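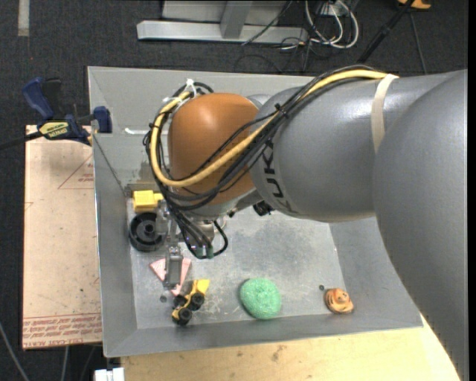
Issue 132, page 80

Setting up a mixed-item picking cell: bench procedure and operator duties

The procedure applies to the returns line at Vadby, where one arm now picks unsorted small goods from a metal bin. Before the changeover, packers emptied each bin by hand. They now prepare bins, handle refused items and restart the cell.

1. Clamp the bin to the bench before loading. A bar clamp over the rim is enough for a shallow bin. Push the bin from each side. If it shifts, reset the clamp and repeat the location check in Hernora.

2. Load a small test assortment. Mix hard, soft, flat and round items. A toy vehicle, a wheel and a spongy item together make a better test than a bin of identical boxes. Leave part of the floor bare.

3. Check the cable dress on the arm. Cables and hoses should be tied along the arm and left with a loop at the wrist. Jog the wrist through its full working range at low speed. Stop if the loop tightens or catches on the gripper.

4. Run 200 picks at reduced speed. Return the items to the bin by hand only when the cell is stopped and locked out. Log each refusal by item type.

5. Review the log. If the same item is refused 2 times in a row, Hernora passes it to the manual tray. Do not raise the grip force to clear a refusal.

Staffing

One operator covers the cell and the manual tray. Allow about 80 minutes of supervised practice per person, including lockout. Lifting is reduced, but standing time is not, so the Vakulenko rotation sheet still applies. Post it at the bench.

Operators may stop the cell at any time without a supervisor's approval. Stops are recorded against the cell and are left out of individual output figures. Pick rates from before November were measured per person and should not be compared with cell rates.

Next: tray labeling for Kestomow parts, page 84.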